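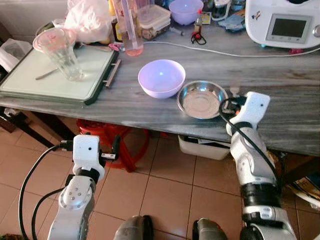
Wokdale Residents Forum > Building Standards > Countertop sealing schedule

Posted by vzeman_bldg
The Building Standards group is reviewing the section of the resident handbook that covers stone countertops. The current text asks every household to reseal its kitchen stone once a year, in February. Several owners have written to ask whether this is necessary. Comments are invited until Monday, after which a revised draft will be posted in this section.
Viera Zeman

Posted by k.pangilinan
I would ask that the yearly rule be kept. Our unit has the original marble, and it stains easily. Two years ago we skipped a treatment and a lemon left a dull ring next to the sink that remains to this day. A fixed month is easy to remember.

Posted by HTanabe
With respect to Mr. Pangilinan, a dull ring from a lemon is etching, and sealer does not prevent it. Acid acts on the surface of the marble itself. A sealer slows the absorption of oil, wine and coffee. The handbook should treat these as two separate matters, as the present wording has led owners to expect protection that no sealer offers.

Posted by k.pangilinan
I accept the correction on the lemon. I do not accept that the schedule should go. The oil marks beside our stove appeared in the same year.

Posted by loc_vuong_6C
May I raise the granite units. Ours is a dense dark granite, and water left on it for 30 minutes leaves no mark at all. The installer told us to test it and reseal only if the stone darkens. Under the present rule we have bought sealer each year and wiped most of it off again, with a haze that took an afternoon to remove.

Posted by HTanabe
The water test is sound. I would support it for all natural stone, repeated every 6 months near the sink and the stove.

Posted by afajardo
Please note that more than 100 units were fitted with engineered quartz during the Plarkham renovation. Quartz should not be sealed at all. The handbook says "stone" throughout, and new owners reasonably take that to include theirs.
Aileen Fajardo

Posted by k.pangilinan
A test depends on people doing it. I remain in favor of a date for marble.

Posted by vzeman_bldg
Thank you. The draft will list marble, granite and quartz separately. Marble will keep the February date for now, granite will move to the water test, and quartz will be exempt. Mr. Tanabe, would you kindly send me your wording on etching? Cleaning products will be taken up in a separate thread.

Posted by HTanabe
I will send it this evening. I still consider the February date for marble unnecessary and ask that my objection be recorded.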